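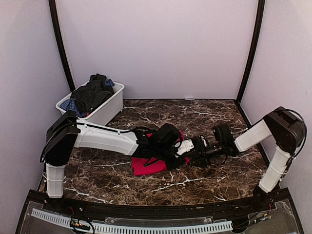

March
By Iman Belkadi
Print | E-mail this item

Midwood's clothing drive is back, and the flyer says last year's "kept 50 bags of textiles out of the landfill." I would like to believe it. I asked where the bags went after they left the parking lot and got three answers from three people, one of whom said "overseas, I think."

The hauler this year is Plumo, which puts the steel drop boxes outside the Abdel Hamid market and pays the neighborhood association by the pound. Plumo's brochure says everything is "reused or recycled." Which one? A wool coat that someone wears for another ten winters and a T-shirt cut up for wiping rags are both in that sentence, and they are very different outcomes. I called the number on the box. The woman who answered was polite and said the sorting is done by another company, Plurnico, in another state. Plurnico has a nice website with a lot of leaves on it. It does not list a phone number. I sent an e-mail and after 14 days I have an automatic reply thanking me for caring.

Maybe it all goes to good homes. Used clothing is a real trade, and people do make a living at it. But a trade wants things it can sell, and a lot of what we give away is worn thin at the elbows or was cheap to begin with. Somebody down the line has to throw that out, and I doubt they put it in a brochure.

The association's share last year paid for the new bulletin board by the library steps. Fine, it's a good board. I would still like the next flyer to say how much we were paid and by whom, in print large enough to read without my glasses.

If you are giving anyway, wash it first and tie the bag shut. Shoes go in pairs. Leave out pillows, which Plumo refuses and which sat on the sidewalk for almost 3 weeks last spring. Good winter coats can skip the box: the school office on the avenue takes them at the side door until 4 p.m. and hands them to families directly. I have seen the rack, and it was nearly bare by the time I left.

I'll print Plurnico's answer if one comes.

Contact the newsletter | Copyright Midwood Neighborhood Newsletter | Back to top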